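## 4. Setting up the cell for the edge-first folding method

If you've come straight from section 3, both arms are bolted down and talking to the controller. Good! Now comes the part I rewrote twice, once after Takeshi Amano tried to follow it without me in the building. We want your cell to behave enough like ours that your results mean something next to ours.

A quick word on the method, so the steps make sense. Older folding policies look at the whole cloth and guess a grasp point. Ours looks for a bound edge first, using the wrist view, and only then lets the overhead view decide which way to pull. We trained on 897 teleoperated episodes and held out 319 for testing. Most of the gain came from the edge step, and the edge step is very fussy about the floor, the walls and where you drop the towel.

### 4.1 Floor and walls

1. Lay the wood-grain floor panel so the grain runs from front to back. I had it sideways for a week and the edge finder kept locking onto the grain.
2. Fit the brick-pattern panels on the back, left and right. Plain white is fine for driving the arms by hand, but don't mix plain-wall episodes with brick-wall ones in the same training set.
3. Wipe the floor with a dry cloth. Old scratches can stay (the model has seen plenty of those).

> **Caution:** Hit the stop button before you put your hands inside. The arms hold position when idle, and they will happily push back if a command comes in.

### 4.2 Placing the objects

4. Put the basket in the back-left corner, short end toward the left wall. Leave it empty for folding runs.
5. Fold the towel into a rough square and set it a little right of center. Rough really does mean rough here — if you line it up perfectly every time, the policy gets lazy and you'll see it in the held-out runs.
6. Bring both arms to the ready pose from the Lalletti menu. The grippers should end up low over the floor and facing each other.

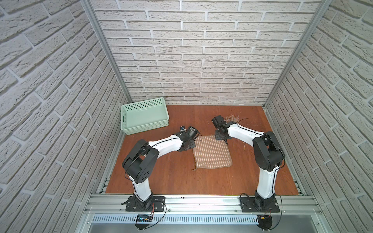 7. Save the ready pose under a new name. Please don't overwrite the default! Asuka Nomura keeps a clean copy, but she'd like to stop emailing it to people.

> **Note:** Towels shed. The overhead view doesn't care much, but a thread lying right along a bound edge can pull the edge estimate off to one side. I clean up between batches and leave things alone within a batch, so that the start and end of a batch aren't wildly different.

### 4.3 Checking the wrist view

This is where I'd spend your time. If the wrist view is good, the rest of the method is pretty forgiving.

8. Open the Koutsoukos viewer and pick one wrist stream. Do one arm at a time, because with both open I always end up adjusting the wrong one.
9. Jog the gripper until the towel's bound edge passes between the two fingertips. You want one finger over cloth and the other over bare floor.
10. Check that both tips show at the bottom of the view. If you can only see one, loosen the camera bracket, turn it a hair, and tighten it again.
11. Look for the stitching just inside the binding. If you can make out separate stitches, focus is good enough.

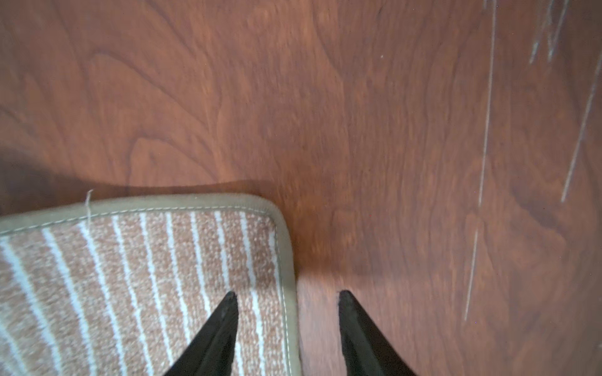 *Wrist view for step 9: the bound edge runs between the fingertips, with bare floor on the right.*

12. Press **Mark edge**. The viewer draws a line where it thinks the binding is. If the line jumps over to a wood-grain swirl or a scratch, raise the edge threshold one notch and try again.
13. Repeat steps 8 to 12 for the other arm.

> **Caution:** Don't lower the gripper by typing in a height. Use the jog buttons in small steps. I've driven a fingertip into the floor panel by missing a decimal point, and it makes a horrible noise.

### 4.4 A short test run

14. Load the small Ernico checkpoint, set the speed to slow, and run one fold from the ready pose.
15. Watch the first grasp more than the final fold. A good grasp takes the binding and a bit of the cloth behind it. A grasp on binding alone tends to slip, and then the fold goes crooked and you'll blame the wrong part of the system (I did).
16. If the first grasp misses, go back to step 12 before you touch any training settings.

Error code 417 during the run means that the wrist stream dropped out. Reseat the camera cable at the wrist end, restart the viewer, and go again from step 8. Your saved pose survives a restart, but your edge threshold doesn't, so write it down somewhere.

Once one slow fold goes through with each arm leading, move on to section 5 and start recording.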